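**Katona returns for a second series, and it's a big one**

If you were at the Cillton small press fair last month you'll have heard the cheer from the far end of the hall, and now we can put it in writing: Katona is coming back! Flostero Comics has given the go-ahead to a full second series, five issues, monthly, starting in July. I've read the first script and the pencils for half of it and I have been grinning on the bus ever since.

For anyone who missed the first run, Katona is the lighthouse keeper's daughter who can hear what the sea is saying, and mostly wishes she couldn't. The last issue left her on the harbour wall at Dirkotcombe with the tide going out and not coming back in. People have been writing to us about that final page for a year (some of you quite crossly). The new story picks up the very next morning. The boats are lying on their sides in the mud, the whole town wants to know whose fault it is, and there's a voice out past the sandbar that Katona has never heard before.

The creative team is the same as before, which is the best news of all as far as I'm concerned. The colours are moving on a bit, though. The first series was all greys and wet greens, and the new pages have these huge hot skies over the empty bay, with little specks of orange where people have lit fires on the sea bed. There's a double-page spread in issue 2 that I'd happily have on my wall.

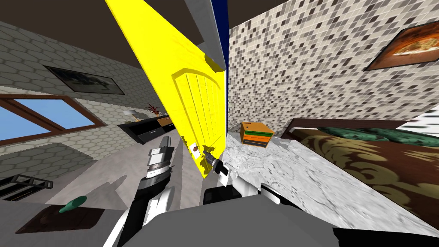

Do I need to have read the first series to enjoy the new one?

You can start with the new issue 1, as it opens with a two-page recap drawn as a page from the harbour log, but the ending of the first series will mean a lot more if you've read it. The collected edition runs to 159 pages and is back in print, so there should be copies in your local shop well before July.

Each issue will also carry a short back-up strip, "Tales from the Sandbar", set in Dirkotcombe's past. The first one is about the year the church bell was lost overboard, and it's very funny, and then on the last panel it isn't. Letters pages are back too! Send us your theories about the voice, your drawings, your complaints about cliffhangers. We read them all.

There will be a variant cover for issue 1, limited to 400 copies and sold only through shops in Cillton and at the Flostero table at fairs. It shows Katona from behind, boots in one hand, walking out across the mud, and the title lettering has been done to look like rope. The standard cover goes everywhere else and is every bit as lovely, so please don't pay silly money online for the other one.

Shops can order from Friday. If you want a copy put aside, have a word with whoever runs your pull list and ask for Katona: Low Water, issue 1. We'll have five pages to show you in the next newsletter, including the one with the whale.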